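Dish Storage Tips I Tried, and the Ones I Wouldn't Bother With

Most advice about storing plates and bowls is written by people who want to sell you a rack. I have bought the racks. What follows is what survived a couple of years in my own kitchen, plus a few popular tips that didn't.
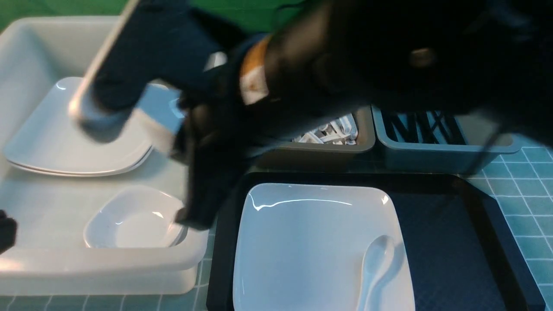
Felt pads between plates. Fine for the good set you use at holidays, silly for everyday stoneware. The felt picks up grease and crumbs, and then you own a stack of dirty felt circles. A paper towel between two plates does the same job and goes in the trash when it looks bad. If your plates have a rough unglazed ring on the bottom, that ring is what scratches the one underneath, so rub it lightly with fine wet sandpaper, 2000 grit if you can find it. Rinse well afterward. I did ours at the sink one evening in June and haven't bought a pad since.

Vertical plate racks. The claim is that plates chip less standing up. Maybe. Mine chipped more, always on the rim, always from being dropped into the slot in a hurry. I had the Sikirlow one with the coated wire, and the coating split at the bends before the year was out. If you have deep drawers and patient children, your results may differ.

Plastic bins on shelves. I was ready to hate this one and I don't. Drahomíra Gajdoš, who lived upstairs from us in Tusholm, kept her everyday dishes in a bin so she could pull the lot out and wipe the shelf. It works as long as you keep the load low. Lift it when it's full and you will find out how much stoneware weighs. Slide it, and support the front before it clears the shelf.

Vinegar for cloudy bowls. It takes off hard water film. It won't do anything for scratches or for glaze that has gone dull from years in the dishwasher, whatever the video says. Soak for half an hour, rub with a soft cloth, rinse. If it's still cloudy, it's going to stay cloudy.

Baking soda for gray knife marks. This does work, with a bit of elbow. The marks are metal left by the cutlery. Make a paste and rub in small circles. The Lukáč powder cleaner is faster - and costs nearly three times as much as it should.

Milk for hairline cracks. You simmer the plate in milk and the crack supposedly seals. I tried it on three saucers. I got three saucers that smelled of milk, with cracks. Use them under plant pots.

Shelf liner. Buy the cheap ribbed kind and cut it a little short at the front so it doesn't curl over. The Siseck liner with the adhesive back took paint off with it when I moved it, so I'd stay away from anything sticky unless you plan to leave it there until you sell the house.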